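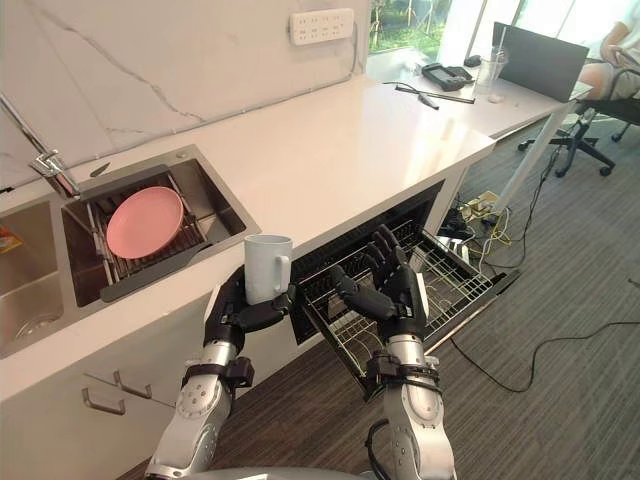 前回の続き。ウネオの童貞殉教者の祝日が、写本によって7月16日と17日に分かれる件である。前回は「単純な書き落としだろう」と書いて終えたが、暦の列をすべて突き合わせてみると、それでは説明がつかない箇所が出てきた。以下はその整理で、結論は半分しか出ていない。

対象とした資料は三点。

A:イタラムの修道院の暦。詩篇集の巻頭に付いたもの。月ごとに一頁。
B:メノン本と呼ばれる殉教者祝日表。139葉。末尾に欠損あり。
C:ゾンネスの教会の聖務日課書。合本で、暦と固有文の部分は紙質も筆跡も違う。

Aは複製版、BはDiane Hiebertの校訂本、CはJocelyn Carrierの転写を使った。原本はどれも見ていない。Cについては転写の方針が凡例に書かれておらず、略記をどこまで展開したのかが分からない。この点は後で問題になる。

まず日付の表記について。三点ともローマ式で、翌月の朔日から逆に数える。7月の後半は8月の朔日(Kal. Aug.)を起点とし、起点の日も数に入れる。31日の月なので、33から序数を引けば今の日付になる。第17日前は7月16日、第16日前は7月17日である。30日の月なら32から引く。6月と7月で同じ序数を見ても日が一つずれるのはこのためで、近代の書き起こしでも間違いは多い。

各写本の記載は次のとおり。

A:XVII Kal. Aug. 主日文字A。「ウネオにて、童貞にして殉教者」。固有名なし。
B:XVI Kal. Aug. 主日文字の欄なし。「同日、ウネオの町にて、聖なる童貞の受難。遺体はゾンネスに安らう」。
C(暦):XVI Kal. Aug. 主日文字A。「童貞、九朗読」。
C(固有文):日付は序数でなく「使徒離散の祝日の翌日」とある。

問題はCの暦である。主日文字は1月1日をAとして七つの文字を順に繰り返すだけなので、通年で位置が固定されている。7月1日はG、8日と15日もG、16日がA、17日がBになる。したがってXVI Kal. Aug.に主日文字Aが付くことはありえない。序数と文字のどちらかが誤っている。

前回の記事では、Cの写字生が序数のIを一本落としたと考えた。XVIIからIが一本落ちればXVIになる。これなら文字Aはそのまま正しく、祝日は16日で、Aの記載とも合う。固有文の「使徒離散の祝日の翌日」も、使徒離散を7月15日に置く暦であれば16日を指す。Bだけが別系統で17日、という図になり、見通しはよい。

ところがCの7月の頁を初めから追うと、そう簡単ではない。XVIの行の一つ上を見ると、そこにもXVIと書いてある。つまりXVIが二行続いており、XVIIがない。一つ上の行の主日文字はGで、これは15日である。15日は正しくはXVIIIだから、二本落ちていることになる。さらに一つ下、17日に当たる行は文字がBで、序数はXVのように見えるとCarrierは注記している。転写では疑問符付きである。

整理すると、文字の列は正しく進んでいるのに、序数の列だけが崩れている。しかも一か所の書き落としでは再現できない。考えられる経過は二通りある。

(1)序数は文字の列とは別に、後から縦にまとめて記入された。記入者は途中で一度行を飛ばし、気づいて重複させ、月末までに帳尻を合わせた。
(2)親本の段階で既に序数が傷んでいて、Cの写字生が読めない部分を推測で埋めた。

暦の作り方としては(1)のほうが普通である。金数、主日文字、序数、本文は色を変えて列ごとに書くことが多く、縦の列単位での誤りは頻繁に起こる。序数の列が一行ずれたまま月末まで来て、最後の二行を同じ数字で埋めている例も珍しくない。ただしCの7月は下旬に入ると正しい序数に戻っている。どこで戻ったかは、転写に下旬の一部が省かれているため特定できない。省略の理由も凡例にない。

次にB。こちらは暦でなく祝日表なので、主日文字による検算が利かない。そこで表の全体の癖を調べた。Hiebert版で地名を伴う項目は407あり、このうち日付をAと比較できるものだけを抜き出して並べた。作業に使った表は256行になった。結果を言うと、7月の前半は両者がよく一致し、ノナエ(7日)とイドゥス(15日)の前後にもずれはない。ずれが出るのは8月朔日から数え始めた直後の数日に集中している。方向はどれも同じで、Bのほうが一日遅い。

一日遅れが数日だけ続いて消えるというのは、項目が一つ余分に入ったときの典型的な形である。Bでは16日の位置に、Aにない長い項目が入っている。ゾンネスの聖堂の献堂に関する記事で、祝日表としては異例に長い。Hiebertはこれを後代の加筆と見て、本文では角括弧に入れている。この加筆が欄外から本文に取り込まれた際、もともと16日にあったウネオの童貞が押し出されて「同日」の形で次の日付に付いた、と考えればBの17日は説明できる。

「同日」(eodem die)という語は扱いにくい。日付を直前の項目に依存させるので、前の項目が動けば一緒に動く。写字生が項目を一つ挿入したり、二つの見出しをまとめたりすると、本人に日付を変えた自覚がないまま日付が変わる。祝日表の異同を調べるときは、まず「同日」で始まる項目に印を付けておくとよい。私はこれを怠って二度やり直した。

以上からは、本来の日付は16日で、17日はBの内部の事情で生じた二次的なもの、となる。Aの記載、Cの主日文字、Cの固有文がいずれも16日を支持する。

残るのはゾンネスの現行の習慣である。ゾンネスでは今も17日に祝っている。Cはそのゾンネスの教会の本であるのに、固有文は16日を指している。ここが合わない。

Solange Pelletierの短い論文は、これを移動で説明している。16日に位の高い祝日が入り、童貞の祝日が翌日に送られたまま定着した、という説である。手続きとしてはありうる。しかし論文にはその「位の高い祝日」が何であるかが書かれていない。献堂の祝日がそれだとすれば話は早いが、献堂記念を16日とする根拠は、いまのところBの角括弧の中の記事だけである。加筆の年代が決まらない限り、循環論法になる。

もう一つ、Brock Dufourが書評の脚注で触れている説がある。受難の日と遺骸移送の日がもともと別々にあり、ウネオでは前者を16日に、ゾンネスでは後者を17日に祝った、というもの。Bの「遺体はゾンネスに安らう」という文言とは相性がよい。ただ、移送の記念であれば普通はtranslatioの語が立つはずで、Bにあるのはpassioである。両方を一文に畳んだ可能性までは否定できないが、畳んだ証拠もない。

固有文の朗読についても一点。Cの第三朗読に、童貞が異教の総督の求婚を退けて海を渡ったという段がある。この種の筋は童貞殉教者伝の共有財産で、名前を入れ替えればどこにでも使える。前の所有者が欄外に「金曜日」と書き込んでおり、これを受難の曜日と取って年代を逆算しようとした人が過去にいたらしい。Hiebertの序文が一行で退けている。私も同意見で、書き込みは朗読の割り当てに関する実務上のメモだと思う。仮に曜日が伝承として正しくても、16日が金曜になる年はいくらでもあり、年代決定の役には立たない。

固有名については何も進んでいない。三点とも本文には名がない。Cの索引には名らしきものがあるが、索引は暦とも固有文とも別の手で、かなり新しい。現地の呼び名はこの索引から広まった可能性があるので、この記事では使わずに「ウネオの童貞殉教者」で通した。連禱での呼びかけに古い形が残っていれば手掛かりになるはずだが、イタラムの連禱は該当の葉が切り取られている。

転写の件に戻る。CのXVの疑問符について、Siu-ming Tseng氏からメールで指摘をもらった。氏は数年前に原本を閲覧しており、手元の控えでは当該行がXVIになっているという。そうなると同じ序数が三行続くことになり、上の(1)の経過はかなり苦しくなる。一度の飛ばしと一度の重複では足りない。一方で(2)の、親本が傷んでいたという想定には有利である。読めない箇所に同じ数字を入れて先へ進み、読めるところで正しい値に戻る。下旬に序数が回復している点もこれで説明がつく。

ただし控えは鉛筆書きで、氏自身が行の対応に自信がないとのこと。複写を請求するのが早いが、料金表を見る限り一頁だけの請求は受け付けていない。前後を含めて申し込んだ。届くまでは(1)(2)とも保留にしておく。

訂正。前回の記事で「イタラム本の主日文字はB」と書いたのは私の誤記で、正しくはA。本文は直した。コメント欄で「31日の月なら32から引くのではないか」という質問があったが、起点の朔日を数に含めるため33でよい。8月朔日の前日、7月31日が「前日」(pridie)であり、序数で言えば2に当たる。33引く2で31になる。

比較表は列の見出しを直してから置く。Bの綴りはHiebert版に従い、uとvは統一していない。

最近の記事
・ウネオの童貞殉教者の祝日(1)
・「同日」で始まる項目の数え方
・主日文字と閏日の位置
・メノン本末尾の欠損について
・イタラムの連禱、切り取られた葉
・ローマ式日付の換算表(改訂)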